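Kesano Clip Editor – User Guide
Section 4: Making a fan video with music

This section explains how to make a fan video (also called a tribute) from short clips and one song. It is assumed that you have installed Kesano and that your clips are already copied to your computer. If the clips are still on a disc or on a phone, please read Section 2 first.

4.1 Preparing the project

1. Open Kesano and choose New Project from the File menu.
2. Type a name for the project. Do not use the characters / or : in the name.
3. In the Frame Shape list, choose Wide. Older episodes are often recorded in the Square shape. You can mix both shapes in one project, and black bars will be added on the sides where they are needed.
4. Click Create. The empty timeline opens at the bottom of the window.

Note: The project file does not contain your clips. It contains only the links to them. When you move the clips to another folder, Kesano will ask you to find them again.

4.2 Adding the song

1. Drag the song file to the green track with the name Music.
2. Right-click on the song and choose Find Beats. Small white marks appear on the track. For a long song, this can take a few minutes.
3. Listen to the song from the start and check the marks. With slow piano songs the marks are often placed too late. Select all the marks and move them to the left with the arrow key.
4. Lock the Music track with the padlock button.

Caution: If you do not lock the track, every cut you make will also cut the song. Undo keeps only the last 26 steps, so the damage may be impossible to repair when you notice it.

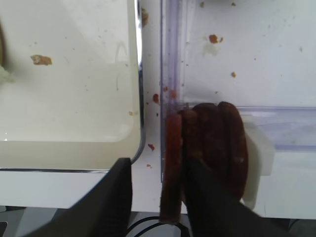 4.3 Placing the clips

1. Put your clips in the Bin window in the order of your story. It helps to give each clip a short name, for example "beach look" or "goodbye 2".
2. Drag the first clip to the Video 1 track. It will jump to the nearest beat mark.
3. Continue with the other clips. Leave the quiet parts of the song for long looks between the characters, and the chorus for fast cuts.
4. If a clip has dialogue that you want to keep, right-click and choose Separate Sound. Lower the song to 4 on the volume scale while the character speaks, then raise it again.

The Bin can hold up to 300 clips. When it is full, the Add button turns gray.

Note: To tell the story from the point of view of one character, place a close shot of this character before each memory. Gervásio Honorato, who wrote the first version of this guide, used this method in all his videos for the series Turkari, and his project "Pearce Remembers" is included in the Samples folder – please open it and look at how the clips are placed.

4.4 Color and transitions

1. Select the clips which are memories.
2. Open the Color panel and choose Warm Fade or Old Paper. Use the same choice for all memories, so the viewer is not confused.
3. Between two clips, drag the Soft Cross transition. The normal length is one beat.
4. Play the full video once in the large window. 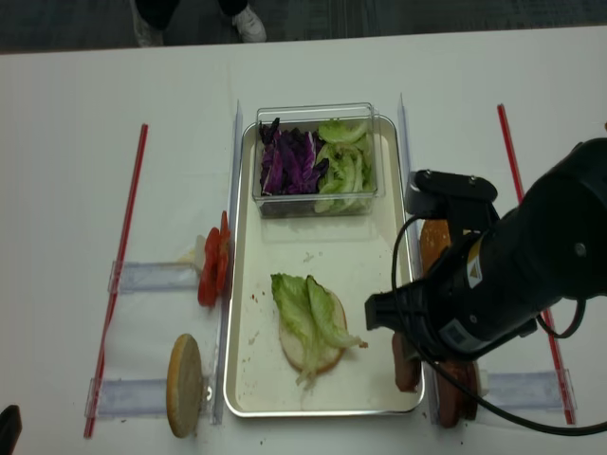
Each color style changes some colors more than others, and it is good to test it on a still picture before you use it on the whole video. Choose Test Still in the Color panel and load any photo from your computer. A photo of food is very practical for this purpose. Purple shredded cabbage next to pale green lettuce, as in the clear container here, lets you judge a strong color and a weak color at the same time, and the bun on the tray can stand in for skin tones. If the weak green becomes gray, move the Strength slider to the left until the green returns.

4.5 Saving the finished video

1. Choose Export from the File menu.
2. Select High for a large screen or Small for sending by e-mail.
3. Write the title and the description. The title may be short, but the description field accepts 1,131 characters, so there is enough space for the song name, the series, and a warning if you show the end of a season.
4. Click Export and wait until the bar is full. Do not close the lid of a laptop during this time.

Caution: If the message "Hindard codec missing" appears, cancel the export and install the codec from the Help menu. A video exported without it will have sound but no picture.

For joining several videos into a series with a prequel or a second part, see Section 5.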